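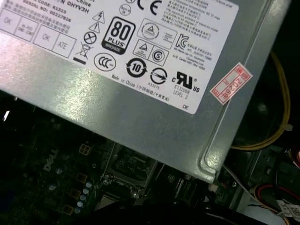
Binoston Neighborhood Help Pages — Home Computer Repair Club

Reading the label on a power supply before I order another one

Posted by pleso_attic

Hi everybody, and thank you in advance for your patience, as I tend to go on a bit. I have an older desktop tower that came to me from my sister-in-law when she moved to Vollum, and it has been a good, faithful machine for letters, photos and the grandkids' games. Last December it started shutting itself off. No warning, no blue screen, just a click and then a dark monitor. Sometimes it would come back when I pressed the button and sometimes I had to leave it for a while first. I vacuumed the dust out, tried a different wall outlet, tried a different cord, and it still does it, usually in the evening when I have a lot open.

My neighbor thinks it's the power supply, so I want to order another one, but I would like to understand the label first. It's a silver metal unit with a big white label on it, and there is so much printed there! The part number is P/N 0HYV3H, then there's CODE: R1523 and a serial number. There's an 80 PLUS BRONZE logo, which is the thing that stands out most, and then a column of little warning pictures: a lightning bolt in a triangle, an exclamation mark in a triangle, a circle with an X through it, and a garbage can crossed out. Plus a couple of boxes that say OK.

What do I need to copy down to order the right one? Does "bronze" mean it's a cheap one and I should be looking for gold? And can I just take the cover off the thing and clean it out properly? It seems a shame to throw away something that might only be dusty.

Eskil Grønli

Welcome, and don't worry about the length, I'm just as bad. Let me take your last point first, as it's the one I care about most. Please don't open the power supply itself. Taking the side panel off the computer is fine, with the cord unplugged, but the metal box should stay closed. There are parts in there that can hold a charge after it has been unplugged, and that lightning bolt in the triangle is there to tell you so. You can blow some air through the vents from the outside, and that's as far as I would go with any of mine.

Now the label. The line you want is the part number. Copy it exactly as printed, zeros and all, and mind the very first character, which is a zero and easy to take for the letter O. Many makers put a zero in front that sellers leave off, so try searching it both ways, as 0HYV3H and as HYV3H. The serial number belongs to that one unit and won't help you find another. I'd write it down anyway if you think you might ever talk to a support line. The code I wouldn't worry about.

The OK entries are most likely inspection marks from the factory. ATE, if yours has that next to one of them, usually stands for automatic test equipment. The crossed-out bin means it shouldn't go out with the household trash when you're done with it. Take it to an electronics drop-off. The CE mark has to do with European rules and doesn't affect what you buy.

As for bronze, no, it doesn't mean cheap. 80 PLUS is an efficiency rating, so it's about how much of the electricity from the wall gets to the computer and how much is lost as heat. Gold wastes a bit less. For letters and photos you would have a hard time seeing the difference on your bill, and I'd be quite happy with bronze again.

What you still need, and didn't mention, is the wattage. Look for a number with a W after it, or a table of voltages and amps. It may be on another part of the label or on another side of the casing. Match it or go a little higher. Then take a picture of every plug before you pull any of them, and compare the plugs and the screw holes with the listing. Some brand-name desktops use their own connectors and an odd-shaped box, and an ordinary store-bought unit won't go in. I learned that one with my brother's tower — 2 trips to the store, and a restocking fee on top.

Lie_in_the_basement

Could be the power supply, could be anything. Mine did the same thing and it was memory. I swapped the power supply first and wasted my money. Get gold if you're buying though, always get gold.

pleso_attic

Thank you both so much! I would have typed the letter O, I'm sure of it, and I'll keep my screwdriver well away from the box. I'm going to look for the wattage tonight after supper, when I can get the good lamp over there, and I'll ask my neighbor whether he has some memory we could try before I spend anything. Eskil, is it all right if I post the plugs in this same thread once I have the side panel off, or should I start a fresh one?

Eskil Grønli

Same thread is fine. Get the label on the plug end too if there is one.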